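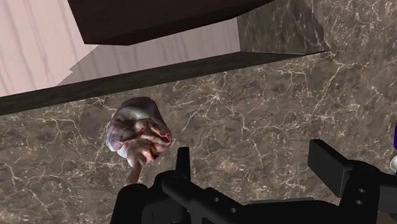

図1 黒いグリッパーと、上部が紫色の丸みのある物体(CG)

# 地域劇団の公演における客席運営と観客の声

地域文化演習 プロジェクト報告書
報告者:Zainab Tamuno
提出日:2019年6月26日(水)

## 背景

市内で活動するアマチュア劇団「Flondeck」は、春と秋に新作を上演している。会場は旧公民館を改装した小劇場「Wolent」で、座席は段差のある固定席と、床に並べる可動席に分かれる。本プロジェクトでは、春公演『Amolia』の準備から終演までに立ち会い、受付と客席の運営がどのように行われているかを記録した。あわせて観客アンケートを実施し、その内容を整理した。

演劇そのものの批評は目的としていない。ただし、観客の感想には演技や脚本に触れたものが多く、運営だけを切り離して扱うことは難しかったため、必要な範囲で取り上げた。

## 作品の概要

『Amolia』は港町の下宿屋を舞台にした2幕の喜劇で、脚本は劇団員の共作である。下宿屋の女主人が、亡くなった夫の借金をめぐって下宿人たちと言い争う。後半になって、長く町を離れていた弟のGilが帰ってくる。Gilの登場は休憩の直後に置かれていて、遅れて席に戻った観客が見逃しやすい。この点は後で述べる。

## 方法

調査は次の方法で行った。

- 通し稽古と本番の見学
- 受付係、案内係、舞台監督への聞き取り
- 終演後に配布したアンケート(無記名、自由記述あり)
- 休憩時間中のロビーの観察

入場料は一般2000円で、高校生以下は無料である。初日は満席に近く、100人近くが入場した。アンケートは全公演日で配布し、回収箱は出口の脇に置いた。初日は箱の位置がわかりにくく、用紙を座席に残して帰る人が目立ったため、次の公演からは案内係が出口で直接受け取ることにした。回収の条件が途中で変わっているので、日ごとの回収率の比較は行わない。

## 結果

### 受付

予約は電話とメールで受け付け、当日は名簿に印をつけて確認していた。名簿は申込順に並んでおり、名前を探すのに時間がかかっていた。受付係の一人は、常連客は顔でわかるので困らないと話していたが、初めて来た人の応対では後ろに列ができることがあった。列が階段にかかると、降りてくる出演者の家族とすれ違えなくなる。

当日券の客は予約客と同じ列に並ぶ。予約の有無を先に尋ねる係を置いた日は、列の進み方が目に見えて速かった。

### 客席案内

全席自由のため、開場直後は通路側から席が埋まる。奥の席に入るには座っている人に立ってもらわなければならず、開演間際の案内に手間がかかっていた。案内係は「中ほどへお詰めください」と声をかけていたが、荷物を隣の席に置いている人には届きにくかった。

車いす用の場所は可動席を外して作る。事前に連絡があった回では問題なく準備できていた。連絡なしに来場した回では、すでに座っている人に移動を頼むことになった。

### 休憩

休憩中はロビーで紅茶と焼き菓子が販売される。売り場と手洗いの列が同じ廊下に伸びるため、後半の開始を知らせるベルが鳴っても戻れない人がいた。アンケートにも「Gilが誰なのか、しばらくわからなかった」という記述が複数あった。舞台監督はロビーの様子を見て開始を遅らせることもあるが、その判断は目視に頼っており、客席側との連絡手段は決まっていない。

### 観客の感想

自由記述では、女主人の台詞回しと舞台美術への好意的な意見が多かった。以下に例を挙げる。

> 近所の人が舞台に立っているのを見るのが毎回の楽しみです。今回は歌もあってよかった。

> 前半が少し長い。借金の話が込み入っていて、二度目に見てようやくわかりました。

> 空調の音で小さい声が聞き取れないところがありました。

空調については後方の席から同じ趣旨の指摘が続いた。劇団側も把握しており、静かな場面だけ送風を弱めていたが、切り替えは舞台袖から手動で行うため、間に合わない回もあった。

## 考察

受付、案内、休憩で見られた問題は、どれも人の流れが狭い場所に集中することと関係している。建物の構造は変えられないが、名簿を五十音順に並べ直すこと、当日券の列を分けること、焼き菓子の売り場を廊下からロビー奥へ移すことは、費用をかけずにできる。売り場の移動については、売上が落ちるのではないかという懸念が劇団内にあり、次の公演で一度試してから決めるとのことだった。

劇団の記録では、前年度の入場者数は全公演の合計で673人である。年齢や居住地の記録はなく、どのような人が来ているのかは今回の調査でも十分にはわからなかった。アンケートに年代の欄を設けたものの、空欄のまま提出された用紙が多い。設問の順番を後ろにしすぎたことが原因と考えられる。

## 反省点

聞き取りの相手が運営側に偏った。観客への聞き取りも予定していたが、終演後は帰りを急ぐ人が多く、ほとんどできていない。開演前のロビーで声をかけるほうが現実的だった。また、録音の許可を取る手順を決めておらず、一部の聞き取りは手書きのメモしか残っていない。

## 今後の予定

8月に劇団の反省会があり、そこで本報告の内容を説明する。秋公演では受付の手伝いに入り、並べ直した名簿を使ってみる予定である。アンケート用紙の修正案は劇団の制作担当に渡してあり、返事を待っている。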